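Hurden Rules

The Hurden Rules are a set of good-practice guidelines for recording manual tasks with hand-held grippers, chiefly the folding and sorting of cloth. They were drafted by Halvard Grønli and Romana Hájek for the Matlala household-handling project and first issued on 2019-06-15. The document has no legal force, a fact it mentions on its first page and then appears to forget for the rest of its length.

Background

Before the Rules, each group feeding recordings to Matlala worked to its own habits. One site began every recording with the jaws shut, another with the jaws open, and a third with whatever the previous operator had left behind. When Grønli pooled 590 recordings for a first review, he found that the word "fold" had been used for four different activities, one of which was plainly crumpling. Hájek proposed a short memo to settle the matter. The memo ran to 23 pages.

Contents

The Rules are divided into 4 parts: the work surface, the tool, the cloth and the log. The first part asks for a stable table and steady light, and permits ordinary household clutter provided it stays put during a recording. Early drafts demanded a bare room. This was dropped after reviewers pointed out that very few people fold their laundry in one.

The second part covers the tool. Finger pads are to be checked for wear before each session, pivot pins wiped, and the jaws opened and closed fully once before work begins. Operators must approach the cloth from above with the jaws open and pause before contact. The length of the pause is given as "brief," a word that has produced more letters to the authors than the rest of the text combined.
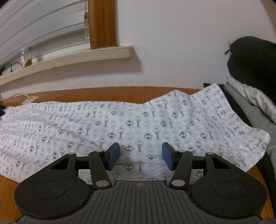 The third part deals with the cloth itself. Printed fabrics are allowed and even encouraged, on the grounds that people own them. Creases may be left as found. An operator who misses a grasp is told to try again and keep recording, and failed attempts are to be kept in the file and marked as such. Cursing is not forbidden, but sound must be stripped before delivery.

Adoption and criticism

Brado, a maker of training tools, adopted the Rules in October of the same year and trimmed them to a single card. Lerato Shabalala, who led the trimming, wrote that operators had been signing the full version without reading it, some of them twice.

Marthinus Molefe has argued that a limit of 40 recordings per operator per day is too generous, and that the later ones show it. Tshepo Lekota holds the opposite view and has published his own late-day recordings in support. Readers have drawn varying conclusions from them.

A revised edition is in preparation. It is expected to define "brief."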